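Ticket: Sorting cell 3, repeated stops after shift handover
Site: Tilholm returns hall
Opened by: Kavitha Chettiar, shift lead
Assigned to: Siyabonga Rampersad, Plorneck service desk
Status: Open, workaround in place

Reported problem
Cell stops with "no pick candidate" and waits for an operator to clear it. Happens mostly in the first 25 minutes after handover. Before the Salian update in April we had one or two of these per shift. Yesterday afternoon shift logged 91. Each stop needs a badge, a reason code and a restart from the panel. The operator on cell 3 is also covering manual inspection, and inspection is now running behind.

Entry, 09:40, S. Rampersad
Pulled the stop log. Most stops carry reason code 14, "item unclear". Code 14 is also the default selection on the panel. Can you confirm whether operators are choosing it or just accepting it?

Entry, 10:15, K. Chettiar
Accepting it. The list has 400 entries and no search. With the line waiting, they take the first one offered. They have also been told the restart time is recorded against their badge, so they are not going to scroll.

Entry, 11:05, S. Rampersad
Understood. Reason codes before today will be left out of the analysis. I compared settings against the pre-update backup. Two differences:
- Confidence threshold was raised by the update.
- Handover now reloads the default item profile. The local Hivska profile your team built is dropped and has to be loaded again by hand.
The second one fits the timing. The afternoon lead has been reloading the profile when she gets to it, after the briefing.

Entry, 11:30, K. Chettiar
The handover sheet does not mention a profile. Two people on site know how to load it, and one is on leave. Please add the steps here so I can print them.

Entry, 11:50, S. Rampersad
1. Put the cell in Hold.
2. Open Profiles, then Local.
3. Select the Hivska entry with the latest revision.
4. Press Load and wait for the status line to show Ready.
5. Release Hold.
Does not need a supervisor badge. I have changed that permission.

Entry, 13:20, K. Chettiar
Loaded at 12:55. Three stops up to now. Mixed small goods for the next check, cartons plus the awkward items:

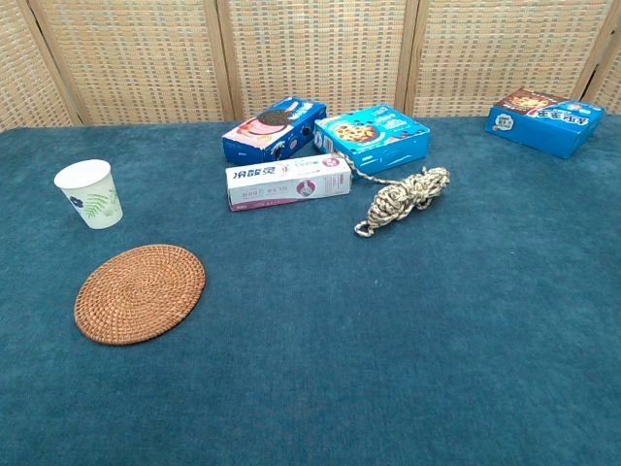
Why does the operator still have to confirm a stop when the cell could retry by itself?

The retry limit is set to zero in the default profile, and the local profile inherits that value. It can be raised to two, after which the cell calls the operator.

Entry, 14:10, S. Rampersad
Retry limit set to two on cell 3 only. Threshold left as is until we have a full shift of clean codes. Panel list cut to the eight codes your team uses, with no default.

Entry, 14:35, K. Chettiar
Please also take restart time off the badge report while this is open. I have one operator asking whether the stops count against her, and I would like to tell her they do not.

Entry, 14:50, S. Rampersad
Report disabled for cell 3. Automatic profile load at handover is raised as a change request. Manual load stays on the handover sheet until it ships.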